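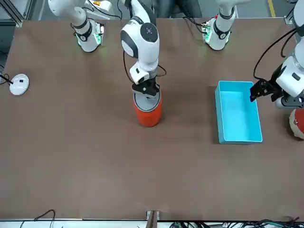 Figure 4. Orange cup (grey interior, white rim) and light blue tray on the brown tabletop. A ball with red and cream-white panels is partly visible at far right.

4.2 Objects and Surface

The object set used in the placement task consists of 77 household items in the classes defined in Section 3: drinking vessels, open containers, toys, and flat goods. Items were purchased from general retailers in Drorkmont and through the Cornico catalog, and were selected for plain coloring. Printed patterns, lettering, and transparent parts were excluded, as our earlier work found that raters describing such items tended to name the decoration in place of the object. Where a manufacturer offered one item in several colors, we retained the color with the greatest difference from the table surface.

The tabletop is brown with a matte finish. Two glossy alternatives were considered and set aside after trial descriptions mentioned reflections as if they were objects. Shadows remain on the matte surface. In Figure 4, the cup casts a soft shadow to its left and toward the near side of the table, and the tray throws a darker one on its left. We made no attempt to remove shadows by additional lighting, and raters were told that shadows could be used in their descriptions if they wished.

The cup and the tray form one of eight vessel-container pairs. They differ in color, outline, and height, and each has an interior that can be described separately from its exterior. The cup is cylindrical and stands upright; its grey interior contrasts with the orange outer wall and is set off from it by the white rim. The tray is rectangular, with smooth walls and a flat floor of similar color, so that the boundary between wall and floor is carried mainly by shading. This property proved important in the analysis of the word "in," discussed below. The tray was placed with its long side running away from the front of the table in all arrangements of this pair.

Round items were treated as a separate class. They have no front, no long side, and no upright position, and expressions such as "facing" or "lying on its side" do not apply to them. In several arrangements a round item was located close to the edge of the table, where it could be partly hidden from some viewing positions. Figure 4 belongs to this group. Raters were permitted to omit any item they considered outside the arrangement, and omissions were recorded.

4.3 Collection of Descriptions

Written descriptions were obtained from 25 adult raters, all fluent in English. Each rater received the arrangements in an individual order and was asked to state where the first item was located in relation to the second. A total of 629 descriptions were retained after removal of blank and duplicate entries. Coding followed the scheme of Trình, extended with a category for relations to the table edge. Duyên Lại coded the full set, and disagreements with the second coder were settled by discussion before any analysis was carried out.

For the pair in Figure 4, most raters used "left of" with the tray as the reference object. A smaller group reversed the relation and located the tray to the right of the cup. Descriptions that referred to the ball were few and generally placed it near the edge of the table. The preference for the larger item as reference is consistent with the results for the other seven pairs and is examined further in Section 5.

Contact: Duyên Lại, Sterkamex Language and Space Group | All rights reserved | Back to top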